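Music Promotion, Unit 4: Prize Giveaways

Most labels hand over soundtrack copies for free if the site posts clear terms. State the number of prizes, the closing date and who may enter. Ekkachai Ongart's August giveaway for the Dralcombe score drew 2,671 entries for three CDs – nine were thrown out as duplicates.
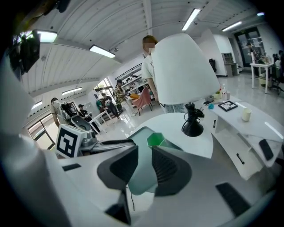 Winners should be drawn at random, with a second person present. Number the entries, print the slips and fold them the same way. Any small cup or bowl will hold them, and a bright green one is fine. Keep the slips until the prizes are mailed.

Reading for next week: Workneh, chapter 3.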